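Ticket 372: Coat rack on the upper floor leaning and turning when loaded
Opened by: Wayne Mottram
Site: Skerkton, upper floor
Product: Brilunine coat stand, black
Priority: Low (but it's getting on my nerves)
Status: Awaiting parts

What's wrong

Hello, me again! It's the black coat rack this time, the Brilunine one with the curved hooks. It leans. If you put something light on it you'd never know, but hang a proper winter coat up and the top goes over a few degrees towards whichever side you've loaded, and then the whole upright slowly turns until the heavy thing is facing the floor-to-ceiling draught by the stairs. Last Monday it let go of my scarf twice.

I've had a go at it myself before opening this, so I'll put down everything I tried in case it saves you a trip.

First go: tightening by hand

I took everything off, laid the rack on its side on the carpet in the back office and twisted the base clockwise. It moved maybe a quarter turn and then felt tight. Stood it up, gave it a wobble, thought I'd cracked it. By lunch it was leaning again.

Second go: turning the base

Lanying wondered if the floor was to blame. Those planks have a bit of a dip where the old partition used to be, so we shuffled the rack along and rotated the base to see if the lean stayed put or went with it. It went with the rack. So I don't think it's the floor, although I did wedge a bit of folded card under one side for an afternoon just to be thorough and it made no difference at all.

Third go: moving the load about

Next I played with what goes where. One coat on its own, then the big backpack, then the backpack with something smaller above it. The coat is bad. The backpack is worse, and worst of all is when it's on a hook pointing the same way as the lean (obvious really, but I wanted to be sure). If the backpack goes on the opposite side the rack stands nearly straight, which got me quite excited until somebody took their bag home and it all went back over the other way.

Pictures from the rack's corner, with a coat on it in the first and the big black backpack in the other two:
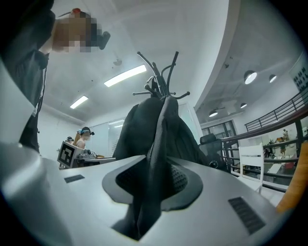
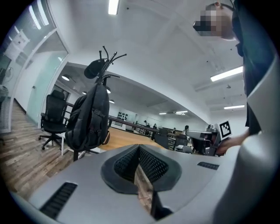
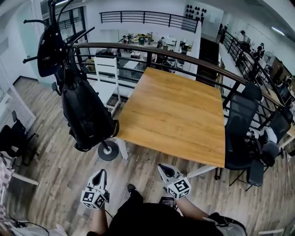
Reply from Lanying Xue, Facilities

Hi Wayne, thanks for all the detail, you've done half my job! A few things to check when you get a minute.

There should be a bolt going up through the underside of the round base into the upright. When you twisted the base by hand you were probably only nipping up the thread at the bottom of the pole, and the bolt itself may still be loose. It takes a 6 mm hex key. There's one in the red tin in the post room.

Could you also look at where the pole joins halfway up? They come in two sections and that joint is the usual culprit when the top turns but the bottom doesn't.

In the meantime can people please keep rucksacks off it. The white chair by the table will do for bags.

Update from Wayne

Right, found the hex key (it was in the tin with the blue lid, the red one is all drawing pins now). The bolt under the base was loose, so well spotted. I got a good full turn out of it and the pole doesn't rock in the base any more. Big improvement!

But the turning hasn't gone away. I held the lower half still and got Lanying to push on one of the hooks, and the top section went round on its own. Took it apart at the joint and there's a little plastic sleeve inside which has split down one side. I've wrapped it in a few layers of tape and put it back together. It's stiffer, though I wouldn't hang anything I was fond of on it.

Tape lasted two days, by the way. The sleeve has now split on the other side as well.

Reply from Lanying Xue, Facilities

That'll be it then. I rang Benkirane, who supplied the stands in February, and they can send a replacement sleeve and washer without us having to return anything. They asked for the order reference, which I've given them. They did try to sell me a heavier base from Zaritz while I was on the phone and I said we'd see how the sleeve does first.

I've asked for two sleeves so there's a spare. Ticket 373 is the same fault on the stand downstairs, so I've linked it to this one and we'll do both together.

Update from Wayne

Lovely, thank you. Is it worth putting a bit of thread lock on the base bolt while it's all in bits? I've got some at home and I'm happy to bring it in. Also, which way up does the washer go? Ours was cupped slightly and I didn't look before it fell out.

Reply from Lanying Xue, Facilities

Yes please to the thread lock, just a dab. Cupped side down, I think, but wait for the leaflet.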